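How to Arrange Colored Glass Jars on a Small Shelf
4 min read

A short wooden shelf on a metal frame is one of the easier places to show colored glass, as long as the jars are clean and the spacing is settled before you walk away from it.
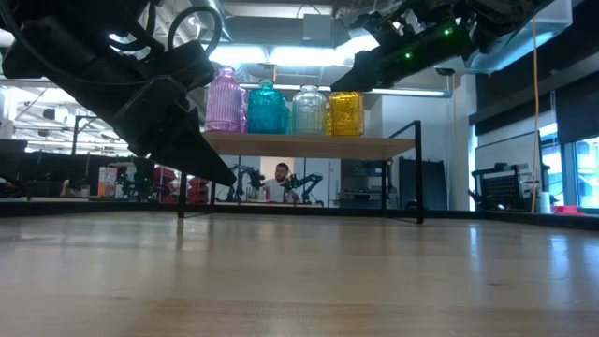

Start by taking everything off and wiping the shelf with a barely damp cloth. Dry it right away. Water left on light wood will mark it, and the rings are hard to get out later. Wipe the metal frame too, especially where it meets the underside of the shelf.

Washing the jars

Ribbed glass holds dust in the grooves. Fill a basin with warm water and a small squirt of dish soap, lay a towel in the bottom, and wash one jar at a time. Go along the ribs with a soft brush. On a dimpled surface use small circles. For the inside of a short neck, a bottle brush works. If there is a cloudy line at the bottom, leave white vinegar in it overnight and rinse.

Stand the jars upside down on a rack until they are fully dry.

Choosing the order

Four jars is plenty for a short shelf. I put the tallest at the left end, pink-violet in my case, then turquoise, clear, and golden yellow. The clear one keeps the turquoise and the yellow from running together. If all of your jars are colored, leave a wider gap at that spot.

Mix the textures if you can. Vertical ribs at one end and horizontal bands at the other look better to me than four jars with the same pattern.

Setting them down

1. Put the tallest jar down first.
2. Add the others from left to right, close together but not touching.
3. Stop before you reach the end. Leave the right part of the shelf open.
4. Step back to where you normally sit and check the gaps.
5. Press lightly on the shelf. If it rocks, put a felt pad under the short foot.

A glossy table underneath will show reflections of the frame and the lights, so wipe that last.

Dust weekly with a dry microfiber cloth. Do a full wash in June and again in winter.

Comments (3)

glasshoarder: Vinegar took two nights on mine but it worked.

Tess_in_the_kitchen: Would you use museum putty? We have a cat.

porchlight: Moved my clear jar between the blue and the amber. Much better, thanks.

Contact | © 2026 Pranby Home Notes | Back to top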